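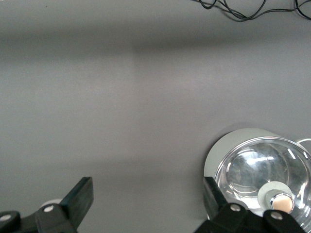
Jerndale schools to get breakfast clubs under new grant

Wednesday, June 16, 2021

Four primary schools in Jerndale will open free breakfast clubs in the autumn after the town's education trust was awarded a grant by the Greco Foundation.

The money will pay for food, kitchen equipment and staff hours at the schools for one full school year. Between them the clubs will have 200 places each morning, with doors opening at 7.50am and breakfast served until 8.30am.

The trust applied for the grant in January, after a survey of families in the town. It received 373 replies. Parents were asked what would make the start of the school day easier, and a breakfast club was the most common answer, ahead of a later bus and a safer crossing on Plavberg Road.

Jerndale Education Trust said in a statement: "Staff have told us for some time that too many pupils arrive without having eaten. Some have left home early because a parent starts work at seven. Some say they aren't hungry when they get up and then can't concentrate by ten o'clock. A club at school helps with both."

Two of the schools taking part already run a paid club before lessons. Those will carry on, but the charge will be dropped from the first day of the autumn term. Families who have paid ahead for September will get their money back through the school office. The other two schools have not offered breakfast before and will need some small changes to their halls over the summer, including new sinks and extra storage for tables.

The menu will be the same at all four sites. Children will be offered porridge, low-sugar cereal, toast, fruit and milk, with yoghurt on some days. There will be a hot choice once a week — beans on toast to begin with — and the trust says it will ask pupils what they think of it before the Christmas break. Halal, vegetarian, dairy-free and gluten-free food will be available every morning, and no nuts will be served.

Bread and milk will come from Daterel, the supplier that already delivers school lunches in the town. Fruit will be bought separately.

Places will be open to any pupil from Reception to Year 6. If a school has more requests than places, children who receive free school meals will be offered one first, followed by those whose parents start work before 8am. After that, names will be drawn. Schools will keep a waiting list and go through it again at each half-term.

Families do not have to use the club every day. The booking form asks which mornings a child is likely to come, and parents will be able to change this by text up to 6pm the evening before. A child who turns up without a booking will still be fed.

As well as breakfast, each club will have a short activity for those who finish early. Schools can choose what this is. One plans a reading corner with older pupils listening to younger ones, and another will open its playground for ball games when the weather allows. Homework help will be on offer at a third school on two mornings a week.

Teachers will not be expected to run the clubs. Each school will take on a club leader and two assistants, all part-time and in term time only, and the jobs will be advertised before the end of this month. Applicants will need the usual checks for work with children. Food hygiene training will be given in the last week of August and will be paid.

Jerndale has 1301 children of primary age, so the clubs will reach only part of the town at first. The trust said it had wanted to include the village school at Plavberg, but the hall there is shared with a playgroup that sets up from 8am and no other room was large enough. It is talking to the parish about using the church rooms next door and hopes to have an answer by the October half-term.

The grant covers the first year only. The foundation has said it will look at a second year once it has seen attendance figures and heard from the schools — a report is due at Easter. The trust will be keeping a record of how many children eat each morning and whether late arrivals fall, and will ask class teachers for their views in the spring.

Some parents have asked whether health rules could still affect the plans. The trust said the halls had been measured with children sitting in year groups, and that the clubs could open on that basis if it was still required in September. If a year group has to stay at home, breakfast packs will be left at the school gate for collection.

Booking forms will be sent home in book bags in the first week of July and can also be picked up from school offices. They should be returned by the last day of term. Families of children starting Reception will get theirs with the rest of their welcome pack.

An open evening for parents will be held in the main hall at Jerndale Juniors before the summer holiday. The date will be put on the trust's website when it is fixed.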